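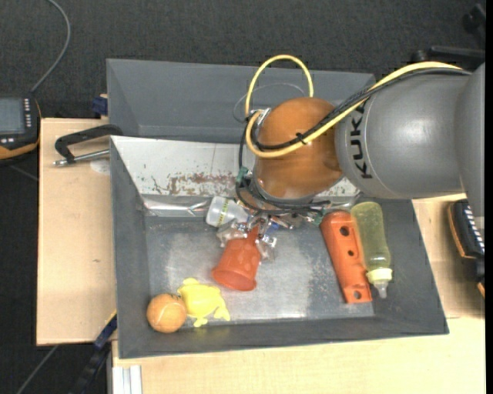 A small assortment of objects in a dark gray bin.

Search this site Enter keyword Go

Bus riders will have less time to claim lost items

GERUSCOMBE — Riders who leave something on a Geruscombe bus will have 16 days to claim it under new rules that took effect 1st March, down from 80 days under the old policy.

The change covers all routes and both transfer stations. It was approved over the winter along with a new fare schedule and got little notice at the time.

Kirsty Treloar, customer service manager for the bus system, said the storage room at the Catterall Street station had been full since before Thanksgiving.

"Most people who want their things back call the same day or the next morning," Treloar said. "After two weeks we hardly hear from anyone. We were holding on to single gloves for almost three months."

Drivers will still turn in found items at the end of each shift. Items are tagged with the route and the date, then taken to Catterall Street by the following afternoon. Riders can ask about a lost item by phone or at the station counter, which is open until 7 p.m. The online form is being rebuilt and will not be available until later in the spring.

Phones, wallets, keys and prescription medicine will be handled separately. Those go into a locked cabinet and are passed to the police department if they are not claimed in 7 days. Food and wet clothing will be thrown out at the end of the day, as before.

There is no charge to pick up an item. Riders will be asked to describe what they lost and show identification. Someone else can collect it for them with a signed note.

The bus system logged more than 2000 found items last year. Umbrellas and water bottles topped the list, followed by hats. Bicycles left on the front racks were also common enough that the new policy has its own paragraph on them — they will be kept outdoors, under cover, and owners will need to bring a lock key or a photo of the bike.

Unclaimed items in good condition will go to the thrift store on Mill Road. Eyeglasses will be sent to a local eye clinic.

Amber Haworth, who rides Route 4 to work, said she lost a backpack in January and got it back nine days later.

"I was out of town, so I didn't call right away," Haworth said. "Sixteen days would have been okay for me. I can see it being tight for a student who goes home on break."

Treloar said riders who know they will be away can call and ask for a hold. Items already in storage when the rules changed will be kept under the old time limit.

Filed under: Local News, Transportation

More local stories
Bus fares: what changes this spring
Cinemska to reopen second screen after ceiling repairs
Prondance studio moves to former shoe store
Mill Road lane closure extended through March
Letters: Route 4 needs a later bus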